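읽는 시간 7분

손으로 물건을 드는 일, 그리고 손잡이의 역사
발표자 메모 (오나 알토넨 / Oona Aaltonen)
9월 12일, 세다르드 생활문화 강연

시작하기 전에
마이크 확인. 물 한 컵. 저는 핀란드 사람이고 한국어로 발표하는 것은 이번이 두 번째입니다. 빠르게 말하면 발음이 무너지니까 천천히 말할 것. 어려운 단어가 나오면 화면의 글자를 손으로 가리키기.

인사
"안녕하세요. 오나 알토넨이라고 합니다. 오늘은 손잡이에 대해서 말씀드리겠습니다. 문 손잡이도 조금 나오지만, 주로 부엌과 마당에서 쓰는 물건의 손잡이입니다."

첫 질문을 관객에게 드리기: 오늘 아침에 손잡이를 몇 번 잡으셨습니까? 대답을 기다리기. 대답이 없으면 제 아침을 이야기합니다. 주전자, 냉장고, 칫솔 컵, 가방, 버스.

1. 할머니의 우물
저의 할머니는 호수 근처 마을에 사셨습니다. 수도가 집에 들어온 것은 제가 학교에 들어간 다음입니다. 그 전에는 우물에서 물을 길었습니다. 물을 드는 일은 아이들의 일이었고, 저는 왼손으로 들면 다리를 치고 오른손으로 들면 어깨가 아팠습니다. 할머니는 손잡이에 헌 천을 감아 주셨습니다. 그 천의 느낌을 지금도 기억합니다. (여기서 잠깐 쉬기)

손잡이는 무게를 줄여 주지 않습니다. 그런데 천을 감으면 같은 물이 가볍게 느껴집니다. 무게가 손가락의 좁은 선에 모이지 않고 넓게 퍼지기 때문입니다. 오늘 이야기의 중심은 이것입니다.

금속 양동이도 손잡이가 있어야 한 손으로 들기가 편합니다.

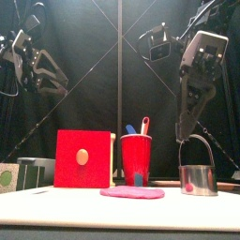
2. 활 모양 손잡이
반원 모양으로 움직이는 손잡이를 저는 '활'이라고 부르겠습니다. 한국어로 정확한 이름이 따로 있으면 나중에 가르쳐 주십시오.

활의 좋은 점은 그릇이 스스로 똑바로 선다는 것입니다. 팔이 흔들려도 무게 중심이 손 아래로 돌아옵니다. 나쁜 점은 물을 부을 때입니다. 다른 손이 바닥을 받쳐야 합니다. 그래서 옛날 양동이 중에는 바닥 가까이에 작은 고리가 하나 더 있는 것이 있습니다. 저는 이 작은 고리를 아주 좋아합니다. 만든 사람이 자기도 물을 부어 본 사람이라는 생각이 듭니다.

하리스 공방 이야기를 여기에 넣기. 3월에 방문했을 때 공방의 수리 장부를 보여 주셨습니다. 장부에 적힌 수리가 모두 2,480건이고, 그중에 손잡이 수리가 201건이었습니다. 저는 더 많을 것이라고 생각했습니다. 주인께서 말씀하시기를, 손잡이가 빠지면 사람들은 철사로 직접 고쳐서 쓰고, 바닥이 새면 그때 가지고 온다고 합니다. 그러니까 장부의 숫자는 고장의 숫자와 다릅니다.

(관객이 웃으면 기다리기. 웃지 않으면 그냥 다음으로.)

3. 한쪽 손잡이
냄비, 국자, 컵. 여기서는 손목이 일을 합니다. 손잡이가 길면 열에서 멀어지지만 손목에 오는 힘이 커집니다. 우클리 냄비를 실제로 들고 보여 드리기. 가방 앞주머니에 있음. 잊지 말 것!

관객 한 분께 들어 보시라고 부탁하기. 처음에는 손잡이 끝을 잡고, 다음에는 냄비 쪽으로 가까이 잡습니다. 두 번째가 훨씬 편합니다. 요리를 오래 하신 분은 이것을 벌써 손으로 알고 계십니다.

제가 한국에 와서 배운 것도 하나 말씀드립니다. 뚝배기에는 긴 손잡이가 없습니다. 대신에 집게가 있고, 받침이 있습니다. 손잡이가 그릇에서 떨어져 나와서 따로 사는 것입니다. 처음 식당에서 집게로 뚝배기를 옮기시는 것을 보고 저는 숟가락을 놓고 구경했습니다.

4. 구멍으로 된 손잡이
무엇을 붙이는 방법이 있으면, 빼는 방법도 있습니다. 종이 상자의 옆 구멍, 의자 등받이의 구멍, 도마의 구멍. 재료를 더하지 않고 손잡이를 만듭니다. 설거지가 쉽고, 벽에 걸 수 있고, 서랍에 넣을 때 튀어나오는 부분이 없습니다.

구멍의 모양도 봐 주십시오. 양쪽 끝이 둥글면 손가락이 아프지 않습니다. 제 첫 번째 도마는 구멍이 작고 동그란 것이어서 손가락이 하나만 들어갔습니다. 그 도마를 벽에 거는 데만 썼고, 들 때는 항상 옆을 잡았습니다. 흰 도마에 긴 구멍이 있는 것은 흔한 모양이지만 저는 잘 만든 모양이라고 생각합니다. 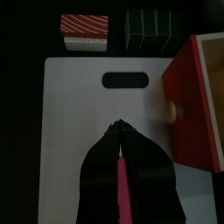 5. 고네임 수집품
고네임 씨 댁의 수집품은 손잡이가 있는 생활용품만 2,343점입니다. 거의 53년 동안 모으셨습니다. 목록은 손으로 쓰셨고, 물건의 이름 옆에 '왼손', '오른손', '두 손'이라고 적혀 있습니다. 나라나 연도는 빠진 것이 많은데 손은 빠진 것이 없습니다. 저는 목록을 읽으면서 제 손을 계속 움직였습니다.

시간이 부족하면 이 부분을 짧게 하기. 그러나 '두 손' 이야기는 꼭 할 것. 큰 솥은 혼자서도 들 수 있지만 옛날에는 두 사람이 하나씩 잡는 경우도 있었습니다. 그러면 키가 비슷한 사람을 찾아야 합니다. 저와 제 동생은 키 차이가 커서 물이 항상 제 동생의 신발로 갔습니다.

6. 부탁의 말씀
집에 가셔서 제일 오래된 손잡이를 하나 잡아 보십시오. 닳은 곳을 찾아보십시오. 누가 어느 쪽 손으로 잡았는지 조금은 짐작할 수 있습니다. 괜찮으시면 저에게 편지로 알려 주십시오. 주소는 나눠 드린 종이의 뒷면에 있습니다.

질문 시간
예상 질문: 플라스틱 손잡이는 왜 끈적해집니까? 제가 화학은 잘 모릅니다. 모른다고 말씀드리고, 아시는 분이 계시면 마이크를 드리기.
예상 질문: 그 천은 아직 있습니까? 없습니다. 양동이는 동생이 가지고 있습니다.

끝나고 우클리 냄비를 꼭 돌려받을 것.

관련 글
우물에서 수도까지: 물을 나르던 길
도마를 말리는 세 가지 방법
하리스 공방 방문기
숟가락의 길이에 대하여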